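Suturing Benchmark Rules: Frequently Asked Questions
Skisville Working Group on Robotic Suturing
Last revised January 28, 2026

What does the Skisville rule set cover?
Interrupted suturing with two wristed instruments, either teleoperated or under automatic control. Running sutures, stapling and clip placement are outside its scope. Sites that test mixed procedures should score the interrupted portion separately.

Does a run have to start on an unsutured incision?
No. A run may begin with stitches already in place, provided the log records where each one sits and whether it was tied by an operator or by the controller. Stitches tied before the start of the log are not scored.

When may both instruments approach the same length of thread?
During handover and during knot tying. Outside those phases the planner must keep the minimum tip separation declared in the site file. The phase label has to be written to the log before the jaws close on the thread, and a label added afterward is treated as missing.

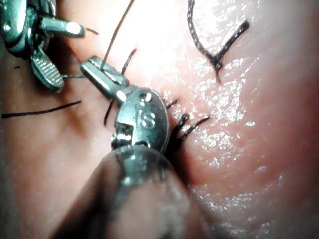 Vasseur asked during the comment period whether a handover that is aborted and restarted counts as one phase or 2. The text was unclear on this point. Each restart now opens a new phase with its own label, and the aborted attempt stays in the log.

What is the limit on thread tension?
The rule set gives no single value. Each site declares a limit for its suture size and tissue model and shows the calibration record on request. If the controller estimates tension from motor current, the estimate must be checked against a load cell before each test series.

How should cut tails and loose pieces of suture be handled?
Tail length is measured from the knot to the cut end, with the tail laid straight. Loose pieces may stay in the field until the end of the run unless they lie across the incision. A piece across the incision must be removed before the next bite, and the removal is logged as a separate step.

Are knots graded by eye?
Only in the first pass. A grader marks each knot as accepted, rejected or referred. Referred knots go to a second grader who has not seen the first mark. The pull test is optional for ordinary submissions and required for any claim about knot security. 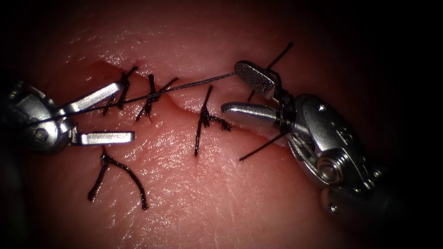
Interrupted stitches along an incision, with a further suture being worked at the right end.

Can video replace the kinematic log?
No. Video supports the log and is used to settle grading disputes. Glare on moist tissue often hides thread, so one view is rarely enough for this purpose. Submit all views with a common time base.

How many runs are needed for a submission?
A full submission has 29 runs. Runs stopped by the operator count toward the total and are reported as stopped. They may not be repeated and replaced.

Is the Plavport protocol still accepted?
Yes, for series begun before May. Later series must use the current form. The Drestov converter reads Plavport logs but drops phase labels, which then have to be restored from the original file.

Where do I report an error in the rules?
Use the comment form and quote the clause number. Clause 212 (emergency stop wording) is already under review.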